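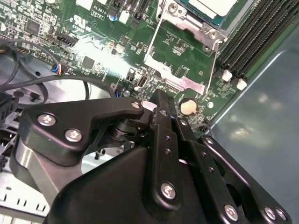 **Teleop demos for memory module insertion: last few millimeters are a mess**

Posted by Rutudetti in Manipulation > Teaching by demonstration

I'm recording demonstrations for a memory install task inside a desktop workstation. The operator drives the arm from a leader arm on the next bench, watching a wrist camera and one fixed overhead camera. The robot picks a module from a tray, carries it over the board, lines it up with a slot and pushes until the latches close.

The pick and the carry are fine. The trouble starts when the module touches the slot. Our operators hover, nudge left, nudge right, back off and try again. Some demos spend longer on the last few millimeters than on everything before it. The policy we trained on them copies this very well. It gets to the slot, wiggles, and never commits to the push.

What we have now:

- 723 demos, all by remote control
- 4 operators, with very different habits
- joint positions and both camera streams logged at 15 Hz
- no force sensor at the wrist, only motor current

I have thought about switching to hand guiding, where you hold the arm and walk it through the insertion. You can feel the slot that way. But then there is a person's hand in the camera view, and there isn't much room in the chassis for an arm and a hand at once. Has anyone moved from one method to the other for a job like this? Should I throw out what I have?

---

**Sandhu**

Don't throw anything out yet. Sort it first.

Go through the demos and mark the time of first contact in each one. Motor current will usually show it if you low-pass it a little. Everything before that mark is probably good data and you can keep training on it. Then look at how long each operator takes from contact to seated. I would expect one or two of your people to be much faster than the others. Train a version on only their insertions and see if the wiggling goes down.

On hand guiding, I have done it for connectors and for memory, and I use it for the last part only. The way I run it:

1. Drive the arm by remote to a point just above the slot and stop.
2. Switch to gravity compensation and guide by hand from behind the wrist, down to fully seated.
3. Save the path, with no video.
4. Put the arm back at the stop point, reset the module, and replay the path with the cameras on.

The replay is what goes in the training set, so no hand ever shows up. Some replays jam, because the module sits a bit differently in the fingers the second time. Drop those. It takes more time per demo, but you need far fewer of them.

Check payload compensation before you start. If the gripper mass is off by even a small amount, the arm sags while you guide it and you end up fighting it. I lost most of a Friday to that once.

Two other things. Use a dead board and dead modules for all of this. And pick one slot and stick with it until the policy can do it every time. Parallel slots look almost the same to a wrist camera, and if your operators choose freely, the network averages between them and comes down on the divider.
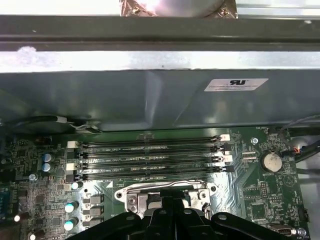 Fisska thinks the replay step is more work than it's worth and says to fix the remote control instead. Scale the motion down near the board, so that a big move of the leader arm gives a small move of the follower, and put it on a foot pedal so the operator can switch without letting go. Also lock rotation once the module is lined up. Most of the nudging comes from people correcting a tilt they put in themselves.

Both work. If you already have a pedal input, try the scaling first.

---

**Plumedgate**

get a force sensor

---

**Sidra Farooqui**

I agree with sorting by operator, but I would look at the log rate too. 15 Hz is slow for contact. A push that seats a module can be over in a few samples, while the hovering before it gives you hundreds. The policy sees a lot of hovering and almost no pushing, so hovering is what it learns. Log the joints and current as fast as the controller allows and leave the cameras where they are. Then weight the samples after contact more heavily in training.

For the demos you already have, you can trim the pauses. We cut any stretch where the tool moved less than 2 mm and the current stayed flat, then joined the ends. Watch the joined clips before you train on them. A cut in the wrong place looks like a jump, and the arm will try to reproduce it.

I would also write a one-page script for the operators: where to stop, how long to look, when to push. If they miss the slot, they lift clear, go back to the stop point and come down again, with no sideways correction while in contact. Keep some of those recoveries in the set. The robot is going to miss sometimes, and it needs to have seen what to do next.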